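Floor plan arithmetic before moving the sofa

Measured the living room again on Saturday, because the first set of numbers did not close. If the four walls of a rectangular room are measured separately, opposite walls should agree. Mine disagreed by 2 inches on the long side. The cause was the baseboard: I had held the tape against it on one wall and above it on the other. Pick one height and stay there. I now use the top edge of the baseboard for everything and subtract the baseboard thickness afterward for anything that has to sit flush at floor level.

The sofa is a Gristetti, bought secondhand from Vesela Janevski when she moved to a smaller apartment. The listing gave the width of the seat and not the width over the arms, which is a common omission and a costly one. Sellers measure the part they think of as the sofa. Ask for the outer width, the outer depth with the back cushions in place, and the diagonal depth, which is the number that decides whether it passes through a door.

Diagonal depth: lay a straight edge from the top front of the arm to the top rear of the back. Measure from the bottom rear corner perpendicular to that line. If the result is smaller than the clear opening of the door, the sofa goes through on its end. Clear opening means the door taken off its hinges or swung past square, from the door stop to the opposite jamb. It does not mean the nominal door size.

Once inside, the problem changes from fitting to walking. I keep a path from the hallway to the window and another one past the counter, and everything else gets what is left over. Drawing the paths first and the furniture second saves a lot of erasing. 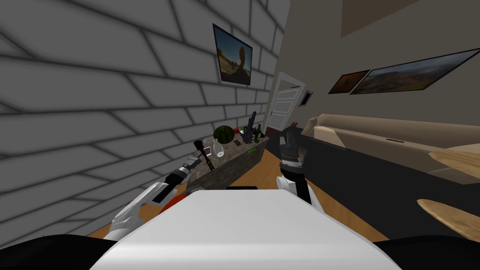 Living room and counter, rendered.

I tried Flumov for the drawing. It snaps objects to walls, which is convenient until a radiator keeps the object off the wall in real life. The workaround is to draw the radiator as a block and let the sofa snap to that. Krešimir Spahić uses graph paper and cardboard cutouts, and his plan of the same room took less time than mine. His cutouts do not show height, so he missed the windowsill.

Windowsill height matters if the sofa back goes under it. Mine clears by 5 inches, enough to lift the blind cord over without moving anything.

The rug is still undecided. The Melta one I like is 130 inches long and would run under both the front and rear legs of the sofa, so the sofa stays level. A shorter rug under the front legs only tilts the seat back by the thickness of the pile. With a thin weave this can be ignored. With a thick one, put pads under the rear legs to match, and check again in March or so after the pile has packed down under the weight.

Still to measure: the outlet behind the bookcase, and the swing of the hall door with the rug in place.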